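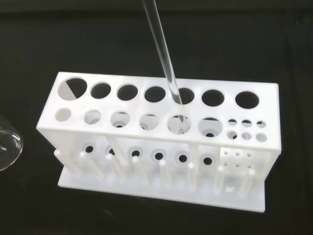
Tube insertion at the rack, seen from the wrist camera.

Kozma Tube Handling Cell
Setup and Maintenance

The Kozma cell places glass test tubes into a bench rack and takes them out again. It is supplied by Rurnar as a single arm with gripper, wrist camera, rack, beaker and black work cloth. This page covers bench layout, cable routing, teaching the rack position and routine service. Software installation is covered in the Bridus controller guide.

Bench layout

Lay the black cloth over the work area and fasten it along the far edge with the gray fittings. Pull it flat before tightening. Creases under the rack base tilt the rack, and the error grows with height: a tilt that is hard to see at the base is easily enough to put a tube against the rim of a hole.

Set the rack on the cloth with the large holes to the left and the grid of small holes to the right, long side toward the operator. A slight angle to the bench edge is acceptable. The rack position is taught, so squareness to the bench has no effect on accuracy. The beaker goes to the left of the rack, clear of the gripper's approach path.

Keep bright lamps off the cloth. Clear glass is located from the highlights along its walls, and a second light source adds a second set of highlights.

Cable routing
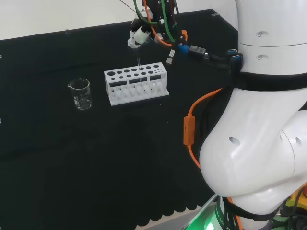 Arm, gripper and cable runs. Strap fitted around the middle of the arm.

Cables are gathered against the arm with the wide black strap. Fit the strap with the arm in its folded position, then run each joint slowly through its working range and watch the loops at the gripper. A loop should open and close without going tight and without touching the tube.

The orange cable carries an inline box. Leave the box below the strap where it can move a little. Do not tie it to the housing – the cable on either side of it must stay free to bend.

Connectors at the gripper are push-fit. Check that each is fully seated before power is applied. Spare leads may be left hanging if they stay above the height of the rack, but they should be tied back for unattended running.

Teaching the rack position

1. Jog the arm with a tube in the gripper until the tip is just above the top plate.
2. Lower in small steps over the first large hole in the row. Stop when the tip is level with the plate and store the point.
3. Repeat at the last large hole in the same row.
4. Store the clearance height. The factory value is 13 mm above the top plate.
5. Run the insertion test at 5 percent speed.

The controller works out the intermediate holes from the two stored points. If the ends are good and the middle is off, the plate is bowed and the rack should be replaced.
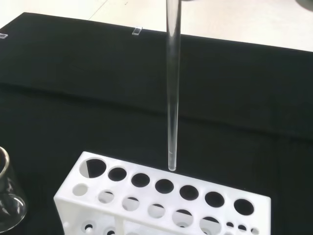
Tip offset is checked at clearance height, before any move down. A tube gripped off its axis swings the tip toward one side, and the first sign is a tip that stands over the web between two holes when the controller reports it as centered. Release the tube, clean the finger pads and grip again. If the offset comes back with a fresh tube, go to pad replacement.

The rounded end of the tube will guide itself over a small error. Do not rely on this. Repeated contact with the rim marks the plastic and leaves dust on the glass.

Routine service

Every shift: wipe the finger pads and the wrist camera window with a lint-free cloth. Check the rack for chips at the hole edges.

Every 4000 cycles: replace the finger pads. Inspect the cables at the strap and at the wrist for flattened or shiny jacket. Reteach both rack points after any pad change.

After any collision: power down, remove broken glass, check the gripper fingers for parallel closing and repeat the full teaching procedure.

Service parts

Finger pads, set of 4
Rack, white, two main hole rows
Cable strap, black, wide
Work cloth, black

Rack and pads shipped before November use the older grip height. Enter the height printed on the pad bag, as the default will seat the tube too low in the fingers.

Orders and service questions: Feven Gebretsadik, Rurnar parts desk, Flikville. Quote the cell serial number and the cycle count shown on the controller start page.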